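Progress Report to the Trendow Fund
Project: Brellow Handling Study
Reporting date: 19 September 2025

The main activity of this reporting period was the open day held under the outreach portion of the grant. The program consisted of 19 short demonstrations, each followed by time for questions. Attendance was limited to 30 guests per session, and both sessions were filled. Staff from Yoon and Ullurel attended at the invitation of the project office.

Demonstrations were given with a pair of hand-held grippers, one in each hand, at a table with an upright stand.

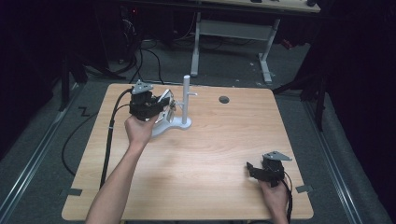

OUTREACH AND DEMONSTRATIONS

The stand has two short pegs on opposite sides of its post, one higher than the other. Guests asked most often how much practice an operator needs before working with both hands. The project office has agreed to prepare a short written answer for the public page.

Each session was planned for 60 minutes. The second ran over, and the closing talk was shortened accordingly. Future programs will include fewer demonstrations.

Equipment was also reviewed during the period. The gripper fingers are dark green plastic with black fabric pads on their inner faces. Fraying is visible along the pad edges, and replacement pads have been added to the supply request.
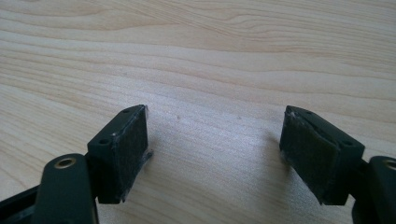 NEXT PERIOD

A second open day is planned for November. The project office requests approval to move 2 unused travel allowances to the supplies line. No other change to the approved budget is requested.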